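Household manipulation (robotics)

Household manipulation is the branch of robotics that deals with ordinary chores done by a machine with an arm and a hand: cooking rice, putting away cups, folding towels. It is a different field from the robot vacuum cleaner, which moves on the floor and does not need to grasp anything. As of 20 October 2026, most of these chores can be shown one at a time, but a full day of housework without human help remains out of reach.

Background

Factory robots repeat the same movement on parts that always arrive in the same position. A kitchen does not give this comfort. Lids have hinges, cups stand in different places, and shiny surfaces confuse the depth sensors. For this reason many research groups choose one appliance and study it for a long time. The rice cooker became a popular choice, for it joins a lid, a removable pot and a row of small buttons in one object.
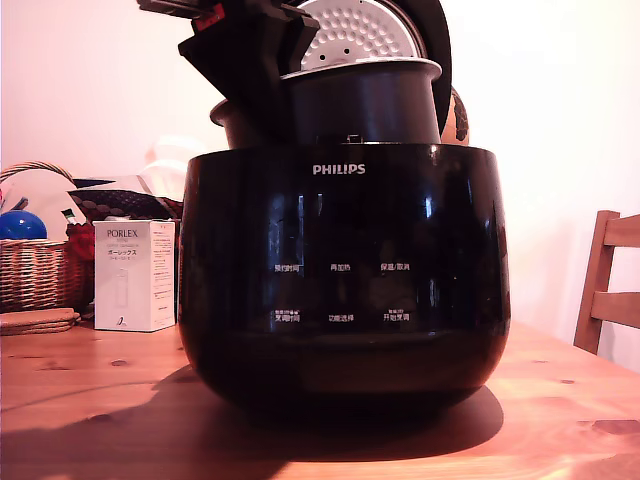
Chores studied

Opening and closing. A hinged lid moves on a fixed arc, and the hand must follow this arc or the whole appliance will slide. Taking out the inner pot is harder. The pot must rise straight, and if it tilts, it can catch on the body.

Cups and mugs. Glazed ceramic is smooth and can break. The fingers must press enough to hold the cup and not so much that it slips away. When the hand is close, it also hides a part of the cup from the camera, and the program must guess the rest.
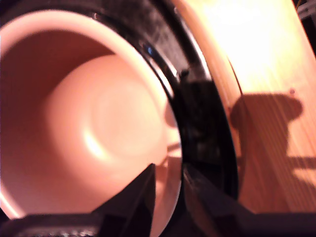

A pink mug and the black gripper, seen from close range.

Pressing buttons. The force needed is small, but the labels can be in any language, and flat printed panels offer no edge to feel. Some programs read the labels. Others only remember the position of each one, and these fail when the cooker is turned by a few degrees.

Testing

There is no single accepted test. The Raltari list, written by Lensa Seyoum and Arturo Pellegrini, has 318 tasks, each with a starting position and a time limit. A task is counted as done only if no person touches the objects

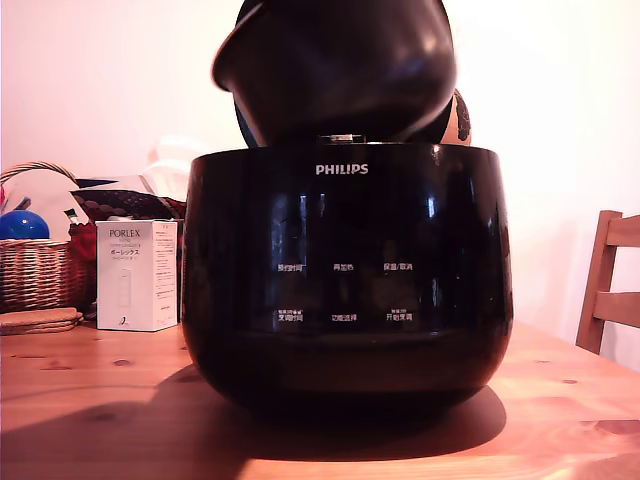

or the robot before the time is over. In Jillismont, a smaller test uses four appliances and asks for two chores in a row, such as opening the cooker and then lifting the pot. Results on such chains are lower than on single tasks, for a small error in the first chore is carried into the second.

Criticism

The value of these tests is disputed. Tsegereda Asfaw wrote in September that a list of separate tasks rewards the tidy table and forgets the dirty one, with starch on the rim and steam on the lid. 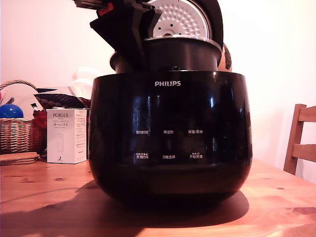 Eyerusalem Teshome disagrees, and answers that a machine which cannot lift a clean pot has no business with a dirty one. She would keep the simple tasks and repeat each of them 2,000 times before adding water or food.

See also

Robot hand
Depth sensor
Service robot
Urkcombe kitchen trials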